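발표자 노트: 작은 숙소의 침구 관리와 세탁 주기
발표 시간 오후 2시, 질의응답 포함

슬라이드 1. 제목
인사하고 바로 시작한다. 자기소개는 한 문장으로 끝낸다. 오늘 이야기는 객실이 열한 개인 숙소 한 곳에서 침구를 어떻게 빨고, 말리고, 기록했는지에 대한 것이다. 대형 호텔 세탁 공정은 다루지 않는다. 그쪽을 기대하고 온 분이 있으면 마지막 슬라이드의 참고 목록을 보시라고 말한다.

슬라이드 2. 왜 기록부터 시작했나
처음에는 세탁 일지가 없었다. 시트는 손님이 바뀔 때마다 갈았지만 매트, 담요, 베개 속통은 담당자 기억에 맡겼다. 8월에 습도가 올라가면서 냄새 관련 후기가 두 건 연달아 올라왔고, 그때 어느 방 담요를 언제 빨았는지 답을 못 했다. 이 대목은 천천히 말한다. 청중 대부분이 비슷한 경험이 있을 것이다.

슬라이드 3. 한 시즌 동안 센 수량
숫자는 2,291 하나만 크게 띄운다. 한 시즌에 세탁기에 들어간 침구 장수다. 시트와 베갯잇, 담요, 매트를 모두 합쳤고 수건은 뺐다. 수건까지 묻는 분이 꼭 있다. 수건은 외부 업체 Beltico에 맡겼기 때문에 우리 일지에 없다고 답한다.
집계 방식도 짧게 설명한다. 세탁실 문에 종이를 붙여 놓고 한 번 돌릴 때마다 적었고, 주말이 지나면 Kukura 시트에 옮겼다. 옮기는 과정에서 빠진 줄이 있을 수 있다는 점도 미리 말해 둔다.

슬라이드 4. 침대 위에 까는 것들
시트보다 매트가 문제였다. 매트는 두께와 소재가 제각각이라 한 가지 규칙으로 묶이지 않는다. 면 매트는 물세탁이 되지만 두꺼운 것은 가운데가 잘 안 마른다. 겉을 만져 보고 걷으면 늦은 밤에 눅눅하다는 전화가 온다.

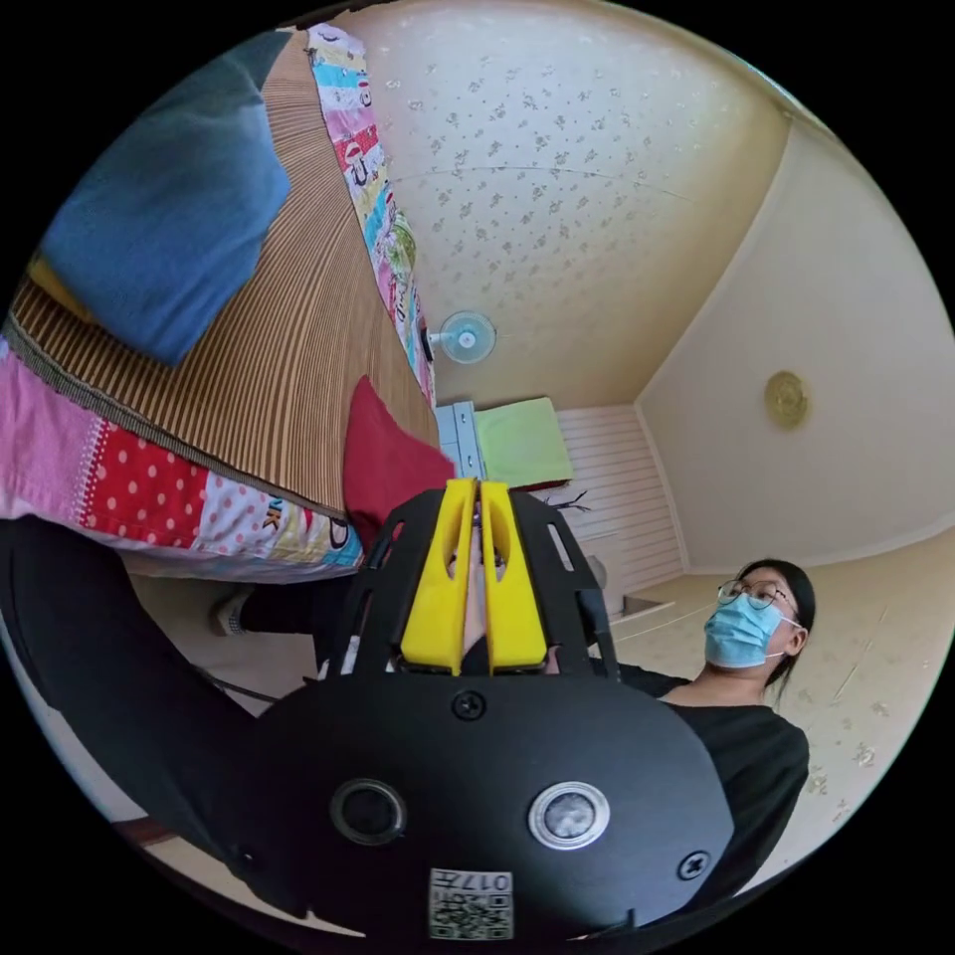
그래서 건조 시간을 세탁 시간과 따로 잡기 시작했다. 이전 일정표에는 세탁과 건조가 한 칸이었다. 칸을 나누고 나니 오후 입실 전까지 끝낼 수 있는 매트가 몇 장인지 계산이 됐다. 못 끝내는 날은 예비 매트를 쓴다. 예비분은 여섯 장을 두었는데, 성수기에는 모자랐다.
여기서 물 한 모금 마신다.

슬라이드 5. 주기표
표를 읽지 말 것. 두 줄만 짚는다.
첫째 줄, 손님이 바뀔 때마다 빠는 것은 시트, 베갯잇, 얇은 이불 커버.
둘째 줄, 정해진 주기로 빠는 것은 매트, 담요, 베개 속통.
담요를 첫째 줄로 올려야 한다는 의견이 나올 수 있다. 우리도 한 달 해 봤다. 세탁기 두 대로는 감당이 안 됐고 담요 가장자리 박음질이 빨리 상했다. 지금은 커버를 씌우고 커버만 매번 간다. 커버가 없는 담요는 객실에서 뺐다.

슬라이드 6. 세제와 온도
제품 비교표는 넣지 않았다. 우리는 Jernex 액체 세제를 썼고, 다른 제품과 나란히 시험해 본 적이 없으니 추천은 하지 않는다. 확실히 말할 수 있는 것은 양이다. 예전에는 눈대중으로 부었고 헹굼 뒤에도 거품이 남았다. 계량컵을 세탁기에 끈으로 묶어 두고 나서 헹굼을 한 번 줄였다.
온도는 표시 라벨을 따른다. 라벨이 떨어진 침구는 찬물로 돌리고 새로 산 것부터는 라벨을 사진으로 찍어 일지에 붙인다.
색이 진한 천은 처음 몇 번 따로 빤다. 이걸 건너뛰었다가 흰 베갯잇이 전부 누렇게 됐다. 시간이 남으면 그 이야기를 하고, 모자라면 넘어간다.

슬라이드 7. 먼지와 작업자
침구를 털 때 나오는 먼지는 손님보다 작업자가 먼저 마신다. 창을 먼저 열고, 베개부터 걷고, 이불은 안쪽으로 접어서 내린다. 털지 않고 접는 것만으로도 바닥 청소가 줄었다. 마스크는 객실 카트 위 칸에 둔다. 아래 칸에 두었을 때는 아무도 꺼내 쓰지 않았다.
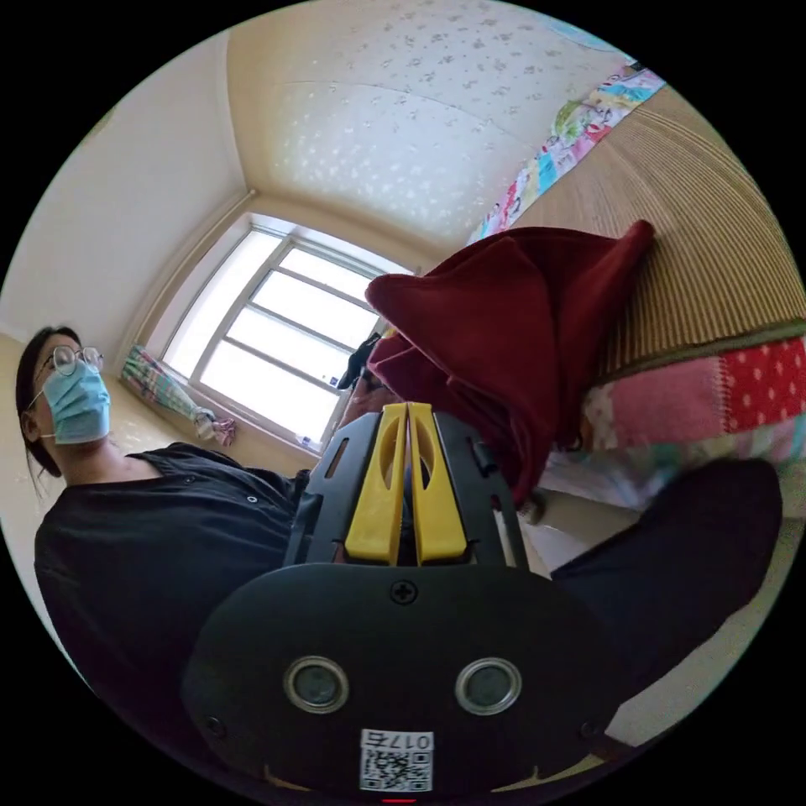 마스크와 안경을 함께 착용한 모습

안경 쓰는 직원은 김 서림을 불편해했다. 코 부분을 눌러 맞추고 안경을 그 위에 얹으면 덜하다. 여름에는 그래도 힘들다고 해서 방 두 개마다 쉬도록 순서를 바꿨다. 이 슬라이드는 2분을 넘기지 않는다.

슬라이드 8. 보관
마른 침구를 어디에 두느냐가 다음 문제다. 복도 끝 Laing 선반장을 쓰는데 맨 아래 칸은 비워 둔다. 바닥에서 습기가 올라온다. 접는 방향을 맞춰 두면 꺼낼 때 크기를 구별하기 쉽다. 싱글은 접힌 면이 앞, 더블은 옆.
새로 빤 것은 뒤에 넣고 앞에서 꺼낸다. 안 지켜지면 같은 시트만 계속 돌고 뒤쪽 것은 계절 내내 그대로 있다.

슬라이드 9. 아직 해결 못 한 것
장마철 건조. 제습기를 돌려도 두꺼운 매트는 하루를 넘긴다.
얼룩 판정 기준. 어디까지 쓰고 어디부터 버릴지 사람마다 다르다.
베개 속통 교체 시점. 일지에 구입 시기를 적지 않아 지금 있는 것은 알 수가 없다. 새로 들이는 것부터 적고 있다.

슬라이드 10. 질의응답
예상 질문: 건조기 용량, 외주 비용, 일지 양식 공유 여부.
일지 양식은 인쇄본을 출입구 탁자에 둔다. 외주 비용은 계약 조건 때문에 금액을 말할 수 없다고 답한다. 건조기 용량 질문이 나오면 슬라이드 4로 돌아간다.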